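Sławomir Makowska keeps the spare finger pads in a mint tin, and he would like it returned when you're done looking at it.

He looks after the gripper at Grollholm, a two-fingered tool that gets passed around all week and comes back, he says, "like a library book." He has worked on it since October. Before that he fixed ticket machines, "where at least people kicked the same spot every time."

The fingers are simple enough: a gray mount, a few screws, a soft ribbed pad. The pads are what go. Dust gets in the ribs, the grip turns slippery, and somebody files a complaint about the software.

"I wipe the pads. The software improves," says Makowska. "I've been thanked for several updates that way." 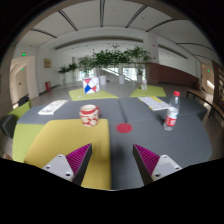

How often do the pads have to be changed?

"After 21 hours of gripping, if I get my way. The log says the last pair did 728 closings past that, so you can see how often I get my way."

A change takes him around 3 minutes. The screws come out, the mount gets a wipe, the new pad goes on with its ribs facing in. Then he closes the fingers on a strip of paper and tugs. If it slides out on one side, he loosens 2 screws and starts over. Vonduvus, the supplier, recommends a gauge for this. Makowska has the gauge. It holds his window open.

He is less relaxed about thread glue. A previous owner of the job used plenty, and one Tuesday went entirely to getting a single screw out.

"I wrote him a letter," he says. "My wife wouldn't let me mail it."

The next set of pads is on order, in the same magenta. He had asked for gray.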